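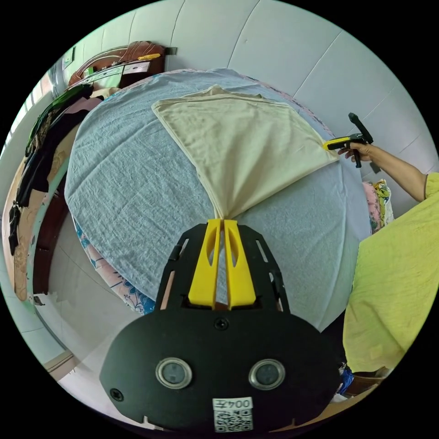 Fig. 1. Towel spread on the bed, held at two points.

Household Textiles, Unit 4: Folding on a Bed
Handout for the Friday group

Welcome to my favorite unit! We have done sorting and we have done hanging, and now we get to the part where a heap turns into a stack. Please read this before class and bring one bath towel and one T-shirt from home, clean, any size.

4.1 Why the bed?

A table is fine if you have a big one. Most of us don't, and a made bed gives you a wide, slightly grippy surface at a decent height. The grip matters more than people expect. On a polished tabletop a towel slides away every time you pull a corner, while on a cotton sheet it mostly stays where you laid it. Pull the sheet smooth first (a ridge underneath will print itself straight into your fold) and move pillows up to the head end.

4.2 Towels

Start with two points. Pick up the towel by two corners of the same short side, lift, let it hang for a moment, and lay it down away from you. If it lands as a fan or a lopsided trapezoid, one of your points wasn't a corner. Go back and find the real one by running the hem through your fingers until it turns.

Then:
Smooth from the middle outward with a flat palm.
Fold in half lengthwise, hem to hem.
Fold in half across.
Fold in thirds, finishing with the rounded edge facing out.

Those of you who know the Kaufmann fold from Unit 2 will notice it ends the same way. Use whichever you like, but use one for the whole shelf! A mixed stack leans.

4.3 T-shirts

Shirts are harder than towels and a lot more fun. A towel is the same everywhere; a shirt has a neck, two sleeves and a back that wants to be longer than the front. Look for the tag before anything else. Once you have found it you know where the neck is, and with the neck and one shoulder in hand the rest of the garment sorts itself out as you lift.

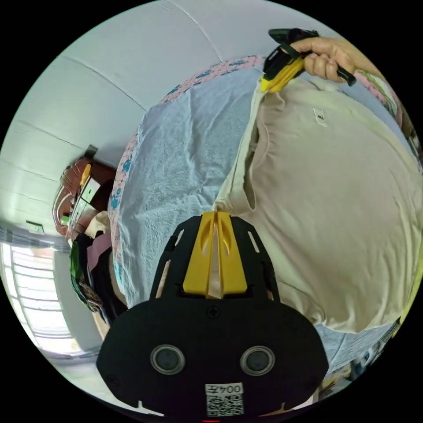
Fig. 2. Beige T-shirt on the bed, not yet smoothed. Note the small white tag.

Lay the shirt face down. Fold one side in to the middle, turn the sleeve back on itself, repeat on the other side, then bring the hem up to the collar in two moves. With wrinkled cotton, give each panel one firm stroke before you fold it. Wrinkles that go into the fold come out of the drawer looking exactly the same, only sharper.

Seams running on the diagonal are the usual giveaway that the shirt is twisted. Don't tug at the hem. Take the two shoulder seams, shake once, and lay it down again.

4.4 Bunched pieces

Small cloths and anything that has been carried in a fist will arrive twisted. Put the bundle down, hold the narrow end still, and open the loose end first, a little at a time. It is so satisfying when it lets go. Pulling from both ends at once only tightens the twist.

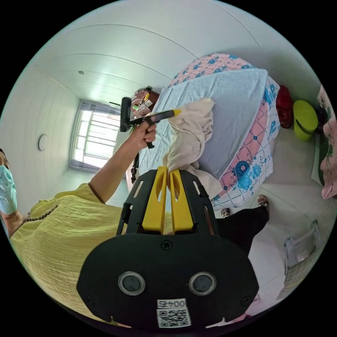

Hornevach asked after the last session whether it wouldn't be quicker to shake a twisted cloth open in the air and skip the bed altogether, adding that for a load of 69 napkins nobody has time to tease out every end. Fair point, and for napkins, yes, shake away. For a heavy towel or a stretchy knit I would still open it flat, as a hard shake can pull a knit out of shape at the shoulders.

4.5 Practice for next time

Fold 9 pieces, at least two of them shirts. Stack them, leave them overnight, and look at the stack in the morning from the side. Write down which piece slipped and what you think went wrong with it. The Dostthorpe reader has a nice short chapter on stacking, starting on page 300, with the drawings at the back.

Next unit: fitted sheets. I can't wait!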